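Daylight Levels in Shared Student Kitchens
Project report, Building Physics
Callum Sugden, Nomvula Dlamini
Supervisor: Lorraine Hulme

1. Background

Residents of the Mellor block reported that the ceiling lights in the shared kitchens were left on all day. The project tested whether daylight alone was enough for work at the counter.
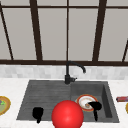
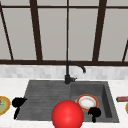
Figure 1. Kitchen window with dark brown frame bars, two rendered views.

2. Method

Illuminance was logged in May at 33 points per kitchen with the ceiling lights off. Readings were taken at counter height at 9 am, noon and 4 pm. The meter was checked against the department reference before each round.

3. Results

Mean illuminance at noon was 547 lux on the window side and 232 lux at the rear wall. The lowest single reading was 85 lux, next to the refrigerator in the north kitchen. Morning values varied more between kitchens than noon values did.

4. Limits

Only one month was covered. Blinds were kept fully open throughout, and overcast days were not separated from clear ones.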